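Evening stitching practice draws a full list at Clastwood

Suturing practice has come back to the training rooms at Clastwood, and by the look of the sign-up sheet it has been missed. The new season opened on 6th March with 22 trainees on the list, which is a very nice number for a room that was half full last June, and the organizers say they are delighted (and a little short of chairs).

Black thread on pink practice tissue, with knots already in place.
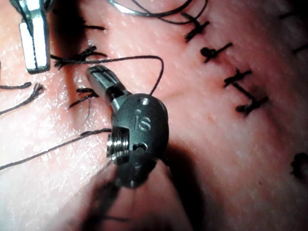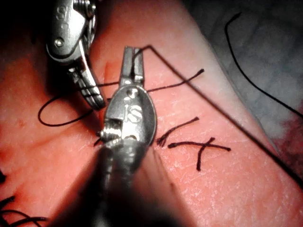 Diễm Đào said that the thing she would tell any newcomer is to slow down on the second throw of the knot, as that is where the tension slips away and the edges of the wound start to gape. She added that she had tied up to 1,000 practice knots before she stopped thinking about her hands, and that she still likes to come in for an hour when her week allows it, partly for the practice and partly for the company.

The evenings follow much the same pattern as before. Trainees begin with single stitches along a straight line, then move on to a running suture, and those who feel ready can try closing a curved cut, where the spacing is a good deal harder to keep even. There is no test at the end and no mark given, though a tutor will happily sit beside anyone who asks and talk through where a stitch went too shallow or a tail was trimmed too short. Plenty of people ask, we're told, and the tutors seem to enjoy that part most of all.

Practice pads and thread for the season were paid for by a grant of $161 a session from the Pryor fund, which has also promised to help with travel for trainees coming over from Potow. The Tremier building will host 2 extra evenings in June for anyone who can't make the regular ones, and the coffee there is said to be much better.

Places for the next round are open now at the front desk in Clastwood. Beginners are very welcome, and thread is provided.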